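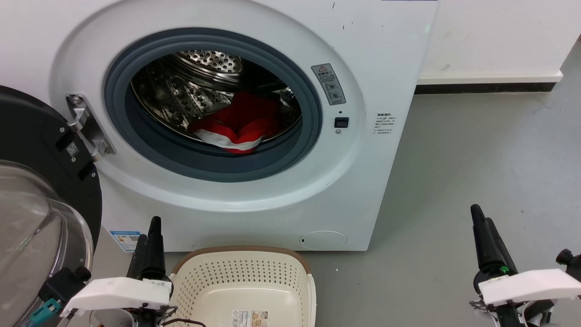
Red garment at the lip of the drum, gray gasket around it.

Re: [laundry-tech] Cold cycles and smell in shared machines

> We moved all the front loaders at the Trinus building to cold only
> in February. Energy use is down, but tenants on two floors now
> report a sour smell in towels. The detergent is the same Suvix
> powder as before. Should we go back to warm, or is there a
> setting we are missing?

Going back to warm for everything is more than you need. The smell usually comes from residue, and powder at low temperature leaves more of it than liquid does. Two changes, in this order.

First, the dose. The Suvix scoop holds 76 ml when level, and most people heap it. For a normal load in soft water we went down to 52 ml and saw no difference in how clean things came out. If your water is hard, start higher and step down over a few weeks. Check the drawer as well. If there is caked powder in the main compartment, the inlet flow is too low or the jets above the drawer are scaled.

Second, a hot maintenance run. We do one per machine per week, empty, at 62 C, no softener. The Zallent controllers have a drum clean program, but on the older firmware it skips the last rinse, so I use plain cottons with the extra rinse on. Afterward wipe the fold at the bottom of the gasket and leave the door open. Lint and hair collect in that fold, and a drum clean does not move them.

Towels are a separate problem. They hold softener, and softener holds everything else. Wash them twice without it before you judge the machine.

On the energy side, I logged our Chu Street site before and after. It has been through 413 cycles since the switch, and the weekly hot run takes back only a small part of the saving. I can send the spreadsheet off list. The meter was on the whole laundry circuit, dryers included, so treat the per-cycle column with care.

One question back: are the two floors with complaints on the same drain stack? We had one case where the standpipe was sealed too tightly and gray water siphoned back into the sump. No detergent change will fix that.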